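Kitchen notebook, 2024-12-28

Okay, so I swore I'd stop doing "what's for dinner" on the fly, and then yesterday I opened the fridge at five-thirty and stood there like a statue. Half a cabbage, leftover rice, the heel of a ham. So this entry is partly a test log and partly me trying to get the weeknight plan into a shape I can hand to Brittany before February, when the Litley meal cards are supposed to go to the printer.

Where things stand: 11 recipes drafted, 8 tested at least once. Three still untouched (the lentil loaf, the sheet pan gnocchi, and Tullio's bean thing, which has no quantities written down anywhere, Tullio!!).

Cabbage and ham fried rice, second try

First try was gluey. I'd used rice I cooked that same afternoon, and I know better. This time the rice was a day old and I broke it up with my hands before it went in the pan. Big improvement. I also cut the cabbage thinner and gave it a head start with a little salt, maybe four minutes, lid off.

Pan was the wide Clillitz one. It runs hotter on the left side of my stove, so if anybody repeats this, keep things moving over there. Two eggs, pushed to the side and scrambled before mixing in. Soy sauce at the end, one tablespoon, then I tasted it and added another half. My husband had seconds and then picked the ham out of the leftovers, so there is no Day 2 note on this one. Sorry.

Total time from fridge to table was 20 minutes, and that includes hunting for the sesame oil (behind the pancake syrup, why).

To change on the card: say "cold cooked rice" in the ingredient line, right up top, and not buried in step three where I had it. Ashwin read the draft and missed it completely, and he reads everything.

Oven chicken with mustard

Third round, and I think it's done. Thighs, skin on, 425 degrees. The mustard goes on with a spoonful of honey and the juice of half a lemon. I tried brushing it on at the start last time and the honey got too dark, so now half goes on at the start and half for the last ten minutes. Much prettier, and the kids' end of the table didn't complain about burnt bits.

Mechthild made it at her place with drumsticks and says it needed longer, but she didn't write down how much longer. I'll ask. She also put sliced onions under the chicken and I'm stealing that, they soak up everything in the bottom of the pan and you can skip making a sauce.

Sodium note for Tanvir: I added up the whole pot of the ham and bean soup from the packages and got 2,934 mg. That's the pot and not a bowl, so don't panic, but I still want to try it with low-salt broth before we print anything. The ham is doing plenty by itself.

Shopping list business

The Zistari list template is working better now that I've sorted it by store aisle. I tried sorting it by recipe for a while and ended up walking past the onions three times in one trip. Things that show up in more than one dinner get one line with the total. Things you probably have (oil, salt, flour) go at the bottom under "check first." I bought a third jar of cumin because of not having that section, so yes, it stays.

Brittany wants a blank column for prices. Fine by me if it fits on one page. I can shrink the heading.
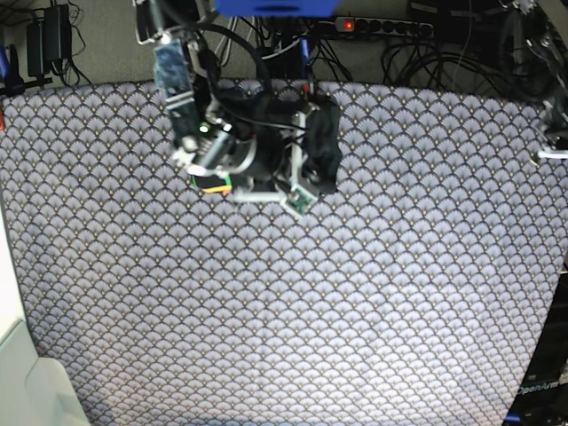 Still to do

Lentil loaf, once I get a loaf pan back from my sister. I'm going to try it with oats first and breadcrumbs second.

Gnocchi on the sheet pan, the shelf-stable kind, straight from the package with no boiling. Poirier sausage if the store has it, otherwise whatever's on sale.

Call Tullio and make him say amounts out loud while I write them down. "A good handful" of parsley is okay. "Enough beans" is not going on a card.

Redo the soup with low-salt broth and leave the bay leaf in longer.

Dinner tonight is eggs and toast, it's been a long week, and I'm counting it as the backup plan card. Butter's getting low, add to list.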